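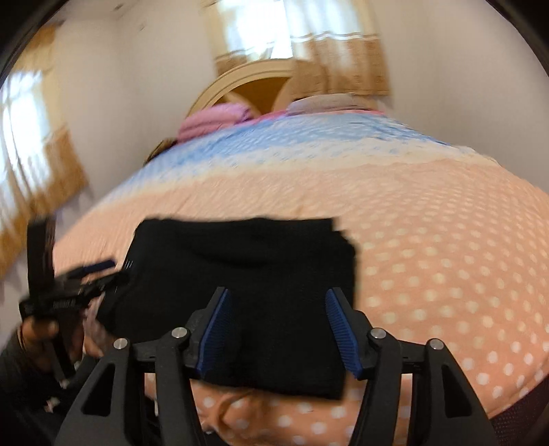

Yichen Ding opina que doblar la ropa encima de la cama es una mala costumbre, porque la tela se hunde y nada queda recto. Me lo escribió en un comentario de agosto y desde entonces lo pienso cada vez que abro las cortinas y me pongo a doblar.

Tiene una parte de razón. En una mesa se dobla mejor. Pero en mi piso de Ronholm la mesa sirve para comer y para trabajar, y casi siempre está ocupada, así que la cama es mi superficie más grande. También me gusta la luz de la mañana en el dormitorio, y mi colcha de lunares tiene colores claros. Sobre ella, una prenda negra se ve muy bien, con todos sus bordes.

Con lo negro tengo una manera fija. Primero extiendo la pieza entera y paso la mano desde el centro hacia fuera. Después busco las esquinas y tiro de ellas un poco, una por una, hasta que el borde está derecho. El tejido de punto es el más difícil para mí — si tiro demasiado, se alarga de un lado y luego el doblez sale torcido.

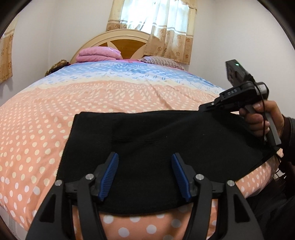 Noreen Dolan pregunta si no sería más fácil colgar todo lo de punto y olvidarse de las esquinas. Para mí no, Noreen. Las perchas me dejaban dos bultos en los hombros, y un jersey que yo quería mucho terminó con forma de campana. Lo de punto vive ahora acostado, en un cajón de la cómoda Flundport que compré de segunda mano.

El cajón es estrecho y por eso doblo en rectángulo: un lado hacia dentro, el otro lado encima, y al final por la mitad. En mi familia se doblaba en cuadrados grandes y se hacía una torre. Era bonita el primer día. Después alguien necesitaba la camiseta de abajo y la torre se caía (casi siempre ese alguien era yo).

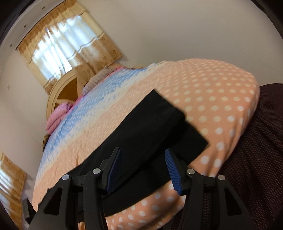 Pues yo enrollo todo y me cabe el doble, dice un lector que no dejó su nombre. Lo probé unas semanas. Para las camisetas finas funciona, pero las toallas enrolladas se me abrían en el estante y las prendas gruesas ocupaban igual. Volví al rectángulo y dejé los rollos para la maleta.

Me falta todavía resolver las sábanas bajeras, con su goma en las esquinas. Las doblo como puedo y las pongo al fondo, debajo de las fundas de almohada. Si alguien conoce una manera que se pueda hacer sola y sin una mesa grande, por favor, que me la escriba en los comentarios.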